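Zidow Releases Grovano 2.0, Planning and Perception Software for Robots That Handle Soft Food

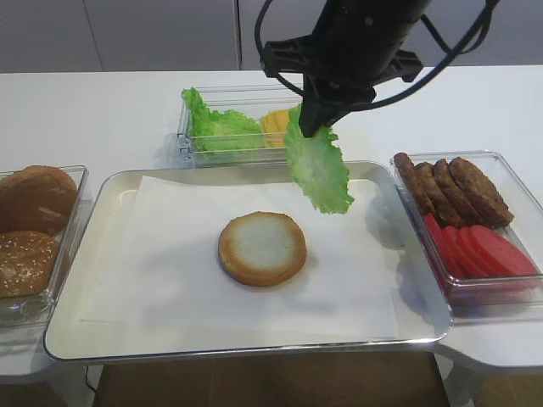

April 2025 – Zidow, a developer of control software for food-handling robots, has released version 2.0 of Grovano, its perception and planning package for kitchen and food assembly work. The new version brings a rewritten grasp planner for thin, floppy items, a task editor that works from plain recipe steps, and a replay tool that lets engineers go back through any pick and see what the software was thinking when it made it.

Grovano runs on an ordinary industrial computer next to the robot and talks to the arm, the gripper and the cameras. It was first offered to a small group of test kitchens in December, and a good part of what is in 2.0 comes straight out of the notes those kitchens sent back.

"We've had lettuce on the brain for most of a year," said Petro Zhuravel, who leads the planning team at Zidow. "A bolt looks the same every time you pick it up. A leaf folds, it sticks to the leaf under it, it swings when the arm moves, and then you have to lay it on a bun without dragging it off the other side. I love this problem, and I think we've finally got a planner that treats it with the respect it deserves."

A planner that expects things to bend

Earlier versions of Grovano chose a grasp point and then treated the item as a rigid shape fixed to the fingers. That was fine for a bun or a patty. For a leaf held at one end it gave poor placements, with the leaf often landing short or folded under itself.

Version 2.0 keeps estimating the shape of the item while it is being carried. A camera with a fixed view of the work area finds the outline of the hanging part, the software works out where the lowest point is, and the arm's path is adjusted so that the low end touches down first and the rest is laid over it. If the leaf is swinging too much, the planner slows the arm down or holds for a moment. All of this happens inside the same control loop as the rest of the motion, so there is no separate "leaf mode" to switch on.

The grasp planner has changed too. It now scores places on an item for how well they can be pinched, and it prefers an end or a rib that stands clear of its neighbors. For leaves crowded together in a container, it looks for an edge rising above the rim before it considers anything deeper down. Slices that stand on edge and lean against each other, such as tomato or cheese, get their own set of approach directions, so the fingers come in along the gap between one slice and the next.

The new planner was tuned on 1686 recorded picks of buns, patties, cheese, tomato and lettuce. Of those, 563 were lettuce, more than any other ingredient, and the team says it would happily have recorded more.

Recipes in, motions out

The new task editor is the part of the release that test kitchens have asked about most. A user writes the steps of an assembly in order: bottom bun on the tray, cut side up, then lettuce, patty, cheese, tomato, top bun. Grovano turns each step into a goal for the planner and checks it against what the cameras see before the arm moves. The order can be changed by dragging a line up or down, and a step can be marked optional or repeated.

Each step also has a finish check. After placing an ingredient, the software compares the stack with what it expected and decides whether to go on, nudge the item, or stop and ask for a person. How strict the check should be is set per ingredient. Most users will want to be fussy about the patty and a bit more relaxed about lettuce hanging over the side.

Containers can be moved between runs. Grovano finds them again at the start of each job, including clear plastic ones, which have been hard for depth cameras because the sensor tends to look straight through the wall or catch a reflection from it. Version 2.0 combines the depth reading with a color image and a stored model of the container's rim. Shiny metal trays are handled the same way, and a sheet of parchment on the tray is now treated as a surface to place on (the old version was prone to marking it as an unknown object and refusing to go near it).

Replay for the people who fix things

Shivam Kashyap, who runs integration and support, pushed hard for the replay tool. Every pick and place is saved with its camera images, the grasp candidates that were considered, their scores, the planned path and the path the arm followed. An engineer can scrub back and forth, change a setting, and have the planner run the same moment again on the saved data without touching the robot.

"Before this, somebody would call and tell me it dropped a slice of tomato at lunch, and we'd both stare at a log file," Kashyap said. "Now they send me the recording and I can see that the second-best grasp was the one we wanted. Half the time they've spotted it themselves before I open the file! It has made support calls a lot more fun, and I did not expect to be saying that."

Recordings stay on the local machine unless the user exports them. Storage limits can be set by age or by size, and recordings of failed steps can be kept longer than the rest.

What the software still finds hard

Wet leaves stuck flat together remain difficult, and Grovano will sometimes lift two. The finish check is meant to notice this, and it usually asks for help when it does. Very thin cheese that has warmed up and softened is another known weak spot. Sauces are not supported in this release. The team is working on all three, with the double-leaf problem first in line.

Grovano does not replace a safety system or a food hygiene plan, and the release includes a setup guide on both subjects written for kitchens that have not run a robot before.

Fixes and smaller changes

Version 2.0 closes 252 reported issues. Among the ones users will notice: camera calibration can now be repeated without deleting saved recipes, the simulator loads gripper finger models of any shape, cable clearance around the wrist is included when paths are planned, and the stop button in the operator screen responds while a plan is still being computed. The settings page has been cut down to 66 options, with the rest moved into a file for those who want them.

A Python interface is included for developers who would like to write their own grasp scoring or plug in a different perception model. Najafi, an integration firm that took part in the early testing, has already used it to add a scoring rule for sliced onion, and Zidow plans to include that work in the next minor update with Najafi's permission.

Availability

Grovano 2.0 is available now to all current license holders as a free update. Recipes and calibrations made in version 1 can be opened directly, though Zidow recommends running the calibration again after the update to get the benefit of the new container detection. New users can ask for a trial license that includes the simulator, the replay tool and a set of sample recordings, so it is possible to try the planner without having a robot in the room.

The development team will be showing the burger assembly task live at the Ernudham test kitchen during the month, with the task editor open on a screen beside the work area for visitors to change the recipe. Engineers and kitchen staff are equally welcome, and Zhuravel has promised to answer any and all questions about lettuce.

About Zidow

Zidow writes perception, planning and control software for robots that work with food and other soft items. Its Grovano package is used in test kitchens, by system integrators and in teaching labs.

Media contact: Shivam Kashyap, Zidow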